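Sherif Tahiri on collecting examples for the Memodach learner

Interview, Monday, September 21, 2026

Sherif Tahiri has run data collection on the Memodach project at Zostora for two years. The learner is trained entirely on simulated block tasks, and most of his job consists of deciding which recordings it gets to see.

The current set holds 1215 episodes. An earlier release, in February, held 791. Tahiri puts little weight on the difference. "The old set was nearly all the same start position with small noise on it," he said. "You could have thrown half of it away and the loss curve would have looked the same."

Episodes are produced by operators driving a simulated arm with a hand controller. Each operator works through a list of start states drawn by a script, and a session covers 63 of them. The script, called Bunda inside the team, places the blocks at random positions and rotations and rejects any layout where they intersect. It does not reject layouts that are awkward to see. Tahiri removed that filter in the spring.

"We used to require both blocks fully in view at the first step," he said. "The policy then had no idea what to do when one of them drifted out. It would stop, or it would go back to wherever blocks usually were."

Partial views are now kept and tagged. The tag records which block is cropped, and the sampler uses it to keep such starts from being crowded out during training.

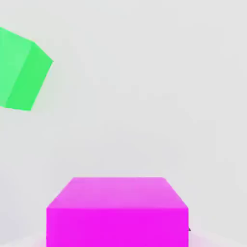 Belhaj disagrees with keeping so many of these, and argued in the last review that a cropped block teaches the model to guess at edges it has no evidence for, and that a second viewpoint would be cheaper than more episodes. Tahiri accepts the first point in part. The second viewpoint was tested on 16 tasks and raised rendering time enough that it was shelved.

Failed attempts are a separate question. They are stored with the rest but masked out of the imitation loss, except where the operator recovers. "A recovery is worth more to me than a clean run," Tahiri said. "The clean run shows one path. The recovery shows what to do once you are off it – and the policy is off it most of the time."

The next collection round changes the controller mapping, so new episodes will carry a version field and will be trained separately until the action statistics have been compared.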